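3.2 Squaring and folding of soft stacks

Paper first. Loose sheets come off the Minja tray uneven and have to be brought level before they go in a folder, and the usual advice (knock the long edge on the table, turn, knock again) works fine up to a point. Past that point the pile gets heavy in the middle and the sheets slide on each other. We logged 418 handlings in the Drernmont office, paper and linen together, over 17 sittings in October. Handlings where the worker talked to someone else were kept in – we saw no reason to drop them.

Grip was coded by where the thumbs sit. Thumb on the face, fingers behind, is what we call a plate grip. Palm under the edge is a cradle grip. Mixed grips were common with thick piles and Sakai (Setsuko Sakai did all the coding for this section) gave them there own code after the first 13 handlings, which were then recoded. Sheets were plain white, not printed. Towels from Lesport, washed twice before use.

Folded towels behave diferently. Cloth sticks to itself, so the layers don't fan, but the whole thing slumps if held by the sides only. Paper does both: fans at the top, bows in the middle. Table height kept the same for all of it.

Figure 4. Two-handed holds on thick paper stacks and on a folded towel, light wood table.
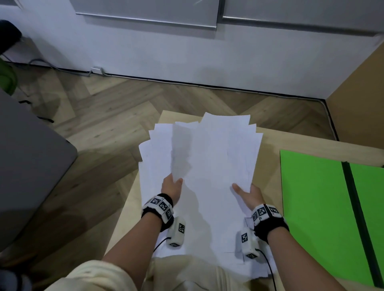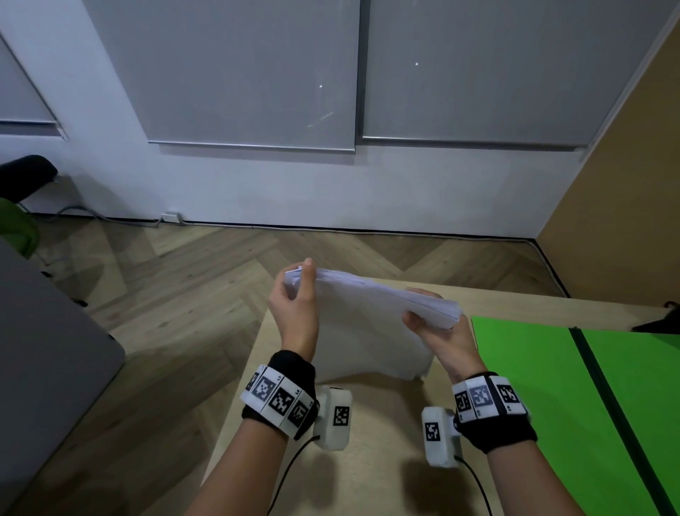
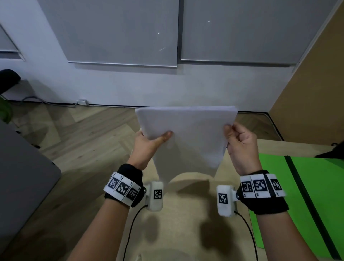
Time per handling was short for towels and very uneven for paper. Most of the spread comes from repeats: worker knocks the pile, looks, knocks again. Some never got past a ragged top edge and filed it anyway. We count those as complete, following the Wirkex coding sheet, although a stricter rule could be argued for. Knocking the short edge first seemed to help with the thicker piles – not tested seperately, no numbers for it. Full code list in Appendix B, 1,453 entries, with grip changes listed one by one. Bound pads and card stock are left for Section 3.3.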